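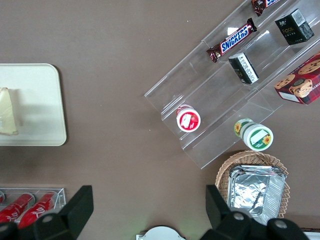 5장. 공개 행사와 방문객 시연 준비하기

앞 장까지 차근차근 따라오셨다면 두카리(Dukari)는 이미 테이블에 단단히 고정되어 있고, 칼데이라(Caldeira) 조작 화면에서 기본 동작도 한 번씩 해 보셨을 거예요. 고생 많으셨습니다! 이번 장은 손님을 모시고 로봇이 물건을 집어 옮기는 모습을 보여 드리는 날을 위한 안내입니다. 학교 견학일 수도 있고, 매장 관계자 방문일 수도 있고, 동네 분들이 편하게 들르시는 공개 행사일 수도 있겠지요. 어느 쪽이든 준비하는 순서는 거의 같습니다.

여기 적은 내용은 저희 드라로테로(Drarotero)가 퍼크스테드(Ferkstead) 전시실에서 봄마다 여는 공개 행사를 치르며 조금씩 고쳐 온 것입니다. 그래서 설명서치고는 잔소리가 좀 많습니다. 바쁘신 분은 번호가 붙은 부분만 먼저 읽으시고, 나머지는 차 한잔 드시면서 천천히 보셔도 괜찮아요.

5.1 시작하기 전에

행사 전날 오후까지 다음 준비가 끝나 있으면 한결 마음이 편합니다.

- 3장의 손목 카메라 보정을 마친 상태
- 4장의 비상 정지 점검을 마친 상태
- 테이블 위에 놓을 물건과 여분
- 바닥에 붙일 안전선 테이프
- 방문객용 화면과 연결 케이블

주의: 비상 정지 버튼이 제대로 듣지 않거나 눌림이 뻑뻑하게 느껴지면 시연을 진행하지 마세요. 손님께 죄송한 마음이 들더라도 그날은 녹화 영상으로 대신하시는 편이 좋습니다. 영상은 칼데이라의 보관함에 저장해 둔 것을 쓰시면 됩니다.

5.2 테이블 차리기

시연의 절반은 상차림이라고 저희끼리 자주 이야기합니다. 가게 진열대처럼 익숙한 물건이 올라와 있으면 아이들도 어르신들도 금세 가까이 오시거든요. 저희가 즐겨 쓰는 차림은 과자와 음료가 있는 작은 간식 가게입니다. 한쪽에는 밝은색 쟁반을 두고, 맞은편에 투명 아크릴 계단 진열대를 비스듬히 놓습니다. 그 사이는 그리퍼가 물건을 들고 오가는 길이니 넓게 비워 주세요.

1. 테이블 상판을 마른 천으로 닦습니다. 갈색처럼 차분한 단색 상판이 가장 무난합니다. 무늬가 화려한 식탁보는 예쁘긴 하지만 카메라가 물건의 윤곽을 찾을 때 헷갈려 합니다.

2. 쟁반을 왼쪽에 놓고 밑면에 미끄럼 방지 패드를 붙입니다. 모서리가 둥근 쟁반을 쓰시면 손가락 끝이 살짝 스치더라도 걸리는 일이 적습니다.

3. 아크릴 진열대를 오른쪽에 대각선으로 놓습니다. 진열대가 투명하다 보니 조명을 받으면 모서리가 반짝이는데, 반사가 심하면 조명의 방향을 조금 돌려 보세요. 진열대를 옮기는 것보다 조명을 돌리는 쪽이 훨씬 간단합니다.

4. 진열대 윗단에는 초콜릿 바와 작은 상자처럼 가벼운 것을 올립니다. 스니커즈 같은 막대형 초콜릿은 포장이 눈에 잘 띄어서 멀리 계신 분도 무엇을 집는지 금방 알아보십니다.

5. 아랫단에는 뚜껑이 있는 둥근 컵을 놓습니다. 하나는 세우고 하나는 눕혀 두면 같은 모양의 물건을 다르게 집는 모습까지 보여 드릴 수 있어요. 상자도 마찬가지여서, 하나쯤 옆으로 넘어뜨려 놓으면 이야깃거리가 생깁니다.

6. 진열대 아래쪽에는 바구니를, 그 반대편 앞쪽에는 캔을 담은 투명한 통을 둡니다. 바구니에는 은박 용기를 포개 담아 두시면 되고요.

참고: 은박 용기는 표면이 쭈글쭈글하고 빛을 많이 반사해서, 모서리가 서로 눌려 맞물리면 카메라가 한 덩어리로 보는 수가 있습니다. 처음 시연을 맡으셨다면 용기 집기는 순서에서 빼고 바구니째 장식처럼 두셔도 됩니다. 자신이 붙으면 그때 넣으세요.

참고: 치즈 조각처럼 생긴 연노란색 삼각형 물건은 쟁반 위에 두는 목표물로 쓰기 좋습니다. 색이 옅은 쟁반에서는 대비가 약해 보이니, 칼데이라의 '물체 확인' 화면에서 윤곽선이 제대로 둘러지는지 꼭 보고 넘어가세요. 너무 가장자리에 두면 손목 카메라에 일부만 잡히기도 합니다.

주의: 탄산음료가 든 캔을 쓰실 때는 그리퍼의 힘을 '약'에서 시작해 주세요. 캔을 눕혀 담을 때는 통 안에서 구르지 않는지도 살펴야 합니다. 행사가 한창일 때 음료가 터지면 닦는 것도 일이지만, 제어함 쪽으로 흘러들면 그날 행사는 거기서 접어야 합니다.

5.3 손목 카메라 화면 맞추기

방문객들이 가장 좋아하시는 것은 뜻밖에도 로봇보다 로봇이 보는 화면입니다. 두카리의 손목에 달린 작은 카메라 영상을 큰 화면에 띄워 드리면 "얘는 이렇게 보는구나" 하시면서 한참을 서 계세요. 그래서 화면 준비에는 조금 정성을 들이시면 좋겠습니다.

1. 칼데이라를 켜고 '관람 모드'를 고릅니다. 관람 모드에서는 설정 메뉴가 잠기니 지나가던 아이가 화면을 눌러도 걱정하실 일이 없습니다.

2. 로봇을 대기 자세로 보냅니다. 검은색 손가락 두 개가 화면 아래쪽 좌우에서 올라와 보이고, 그 사이로 테이블이 내려다보이면 제대로 된 자세입니다.

3. 쟁반과 진열대가 함께 보이는지 확인합니다. 양쪽 끝이 조금 잘리는 것은 괜찮습니다. 팔이 움직이면 화면도 따라 움직이니까요.

4. 손가락이 앞쪽 물건을 가리는 것도 정상입니다. 바구니나 캔 통 일부가 손가락에 가려 보인다고 해서 카메라를 돌려 다시 고정하지 마세요. 카메라 각도가 바뀌면 3장의 보정을 처음부터 다시 하셔야 합니다. (저희도 해 봤습니다. 행사 시작하기 직전에요.)

5. 화면의 밝기를 올립니다. 전시실 불을 다 켜 놓으면 평소 밝기로는 어둡게 보입니다.

참고: 손가락 표면의 둥근 회색 체결 부품은 화면에서도 보입니다. 시연 전에 풀린 것이 없는지 눈으로 한 번, 전원을 끈 상태에서 손으로 한 번 확인해 주세요.

5.4 시험 운전

손님이 오시기 전에 반드시 전체 순서를 처음부터 끝까지 돌려 보셔야 합니다. 어제 잘됐으니 오늘도 되겠지 싶으시겠지만, 밤사이 누가 테이블을 조금 밀어 놓기만 해도 집는 위치가 달라집니다.

1. 테이블 주변에 사람이 없는지 살피고 한 사람은 비상 정지 버튼 옆에 섭니다.

2. 속도를 '느림'으로 두고 '순서 재생'을 누릅니다.

3. 윗단의 초콜릿 바를 집어 쟁반에 놓는 동작을 지켜봅니다. 손가락이 포장지 끝이 아닌 가운데를 잡도록 위치를 맞춥니다.

4. 작은 상자와 컵도 차례로 해 봅니다. 눕혀 놓은 컵에서 자꾸 미끄러지면 컵을 살짝 돌려 뚜껑이 손가락과 부딪히지 않게 해 주세요.

5. 문제가 없으면 '보통' 속도로 다시 한 번 재생합니다.

두 번 연달아 끝까지 마쳤다면 준비가 된 것으로 보셔도 좋습니다. 물건은 처음 자리로 되돌려 놓으시고요. 되돌릴 자리를 잊기 쉬우니 아크릴 단 밑면에 작은 점 스티커를 붙여 두는 방법을 권합니다. 위에서 보면 거의 거슬리지 않고, 손님이 보셔도 별말씀이 없으십니다.

주의: '빠름' 속도는 공개 행사에서 쓰지 마세요. 아크릴 진열대는 가벼워서 손가락이 스치기만 해도 밀릴 수 있고, 윗단의 물건이 한꺼번에 쏟아지면 놀라는 분이 계십니다.

5.5 손님 맞이하기

이제 문을 여실 차례예요. 한 번에 모시는 인원은 18명까지로 잡아 주세요. 그보다 많아지면 뒤에 계신 분은 앞사람 등만 보고 가시게 됩니다. 기다리는 분들이 계시면 관람용 화면을 복도 쪽으로 돌려 드리는 것도 좋은 방법입니다.

1. 안전선 밖에 서 달라고 먼저 부탁드립니다. 어린 손님은 맨 앞줄에 앉게 하면 뒤쪽 어른들도 잘 보실 수 있습니다.

2. 로봇 소개는 짧게 하고 바로 첫 동작을 보여 드립니다. 긴 설명은 로봇이 움직이는 동안 곁들이는 편이 훨씬 잘 들립니다.

3. 동작 하나가 끝날 때마다 잠깐 멈춥니다. 질문은 대개 이때 나옵니다.

4. 손님께 다음 물건을 골라 보시라고 합니다. 조작 화면의 '물건 선택'에서 해당 그림을 누르시면 됩니다. 아이가 직접 누르고 싶어 하면 진행자가 옆에서 함께 눌러 주세요. 얼마나 좋아하는지 모릅니다!

5. 마지막에는 팔을 대기 자세로 돌리고 '일시 잠금'을 켠 뒤에 인사를 드립니다.

주의: 테이블 위의 간식은 시연용입니다. 여러 번 집히고 옮겨진 것이라 나누어 드리지 마시고, 나눠 드릴 간식은 출입구 쪽에 따로 마련해 주세요. 알레르기가 있는 분을 위해 성분표도 곁에 두시면 더 좋습니다.

5.6 자주 생기는 일

팔이 물건 위에서 멈춰 있어요.
물건의 윤곽을 찾지 못한 경우가 가장 많습니다. '다시 찾기'를 한 번 누르고 기다려 보세요. 그래도 그대로라면 일시 잠금을 켠 다음 물건을 집게로 살짝 옮겨 줍니다. 맨손을 넣으실 때는 반드시 잠금 표시등을 먼저 확인하셔야 합니다.

진열대의 투명한 단을 장애물로 인식하지 못해요.
투명한 물건은 어느 카메라에나 까다롭습니다. 칼데이라의 '고정 장애물' 메뉴에서 진열대의 위치와 단 높이를 직접 입력해 주세요. 진열대를 조금이라도 옮기셨다면 값도 다시 넣으셔야 하고요.

초콜릿 바를 놓친 뒤에도 빈손으로 쟁반까지 가요.
그리퍼의 '잡음 확인' 기능이 꺼져 있을 때 이렇게 됩니다. 켜 두시면 놓쳤을 때 제자리로 돌아가 다시 시도합니다. 손님들은 이 다시 시도하는 모습에 박수를 더 크게 쳐 주시곤 해요. 그러니 한 번 실패했다고 얼굴이 굳어질 필요는 전혀 없습니다.

방문객 화면이 늦게 따라와요.
무선으로 연결하셨다면 케이블로 바꿔 보세요. 사람이 많은 공간에서는 무선 신호가 밀리는 일이 잦습니다.

5.7 마친 뒤 정리

1. 일시 잠금을 켠 채로 물건을 모두 치웁니다. 위쪽 단부터 내려오면서 치우시면 진열대가 흔들려도 떨어질 것이 적습니다.

2. 팔을 보관 자세로 접고 전원을 끕니다.

3. 손가락 안쪽 면을 물기를 꼭 짠 천으로 닦습니다. 초콜릿이나 시럽이 묻은 채로 두면 다음번에 포장지가 달라붙습니다. 알코올은 고무 면을 딱딱하게 만드니 쓰지 마세요.

4. 아크릴 진열대는 부드러운 천으로만 닦습니다. 잔흠집이 늘면 반사도 늘어서 5.3의 화면 맞추기가 점점 번거로워집니다.

5. 칼데이라에서 그날의 순서 파일을 따로 저장합니다. 파일 이름에 행사 이름과 장소를 함께 적어 두시면 다음 행사 때 찾기가 쉽습니다.

손가락 고무 면을 교체하는 방법은 6장에 있습니다. 행사를 여러 차례 치르신 뒤라면 넘어가기 전에 고무 면의 가장자리가 들떴는지 한번 만져 보고 가세요.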